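Cold tea is the most useful thing in a kitchen that gets poured down the sink. We get through a lot of it in this house, mostly by forgetting we made it, and over 12 years of forgetting I've found it some second jobs.

**Roses and ferns.** Plain tea only, no milk, no sugar. Water it half and half and give it to the acid-lovers once a month. The fern in our bathroom, a gift from the Gestine garden shop, has lived on it through two landlords and a burst pipe.

**Smelly chopping boards.** Rub with a used bag, leave for 9 minutes, rinse. Onion gives up. Garlic sulks for a day and then gives up too.

**Dull mirrors.** Strong black tea, cooled, on a soft cloth. Buff with a dry one. Don't try it on anything pale and porous, such as my windowsill, which is now the colour of a digestive.

**Scratches on dark wood.** One bag in a very small amount of hot water, left until it looks like creosote. Dab it in with a cotton bud, wipe, look at it in daylight, then decide if you want more. You can add brown. You can't take it off again.

**Tired feet.** Four bags in a washing-up bowl. Tell the rest of the household which bowl.

**Fridge whiffs.** Dry your used leaves on a tray and put them in an open jar at the back. Change them in October, or whenever you next clean the fridge — I make no assumptions.

Green tea does nearly all of this with less staining, so it's the one to use on feet and pale grout. Bottled will do at a pinch, but read the label first: plenty of it is sweetened, and a sugared fern is mostly a service to ants.

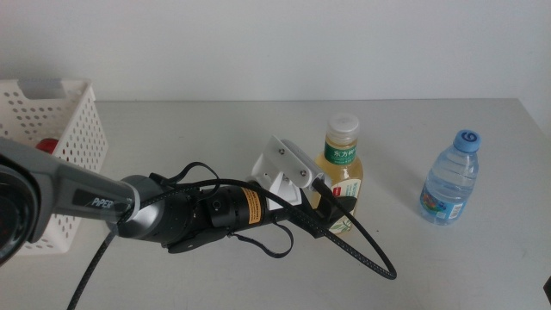 *Green tea, the bottled sort. Check for sugar before it goes near a plant.*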